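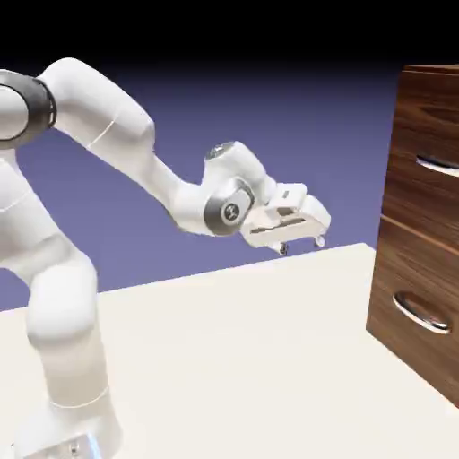
Why does the ghost at the old Havulbridge ferry house only knock on the river side?

My grandmother grew up near Havulbridge and used to tell us about a drowned ferryman who knocks at the ferry house in January. She was firm that he only knocks on the wall facing the water, never at the door. Does anyone know where that part comes from? I can't find it in print.

Posted by Bit-na Won

2 answers

Saeed Arabzadeh
The door used to be on that side. When the road came through, the owners bricked it up and cut a new one facing the road, so he is knocking where the door was in his day. You get the same thing with ghosts who walk through walls – they keep to the old floor plan. The story is in a pamphlet by a local man named Bañuelos, page 47 in my copy. He has the ferryman knocking up to 314 times a night, which I think he made up. He also says the widow paid 2,000 for the house, but gives no currency or year.

skivora
never heard the wall part. my uncle said it was three knocks and then you smell river mud. might be a different ferry though, there was one upstream too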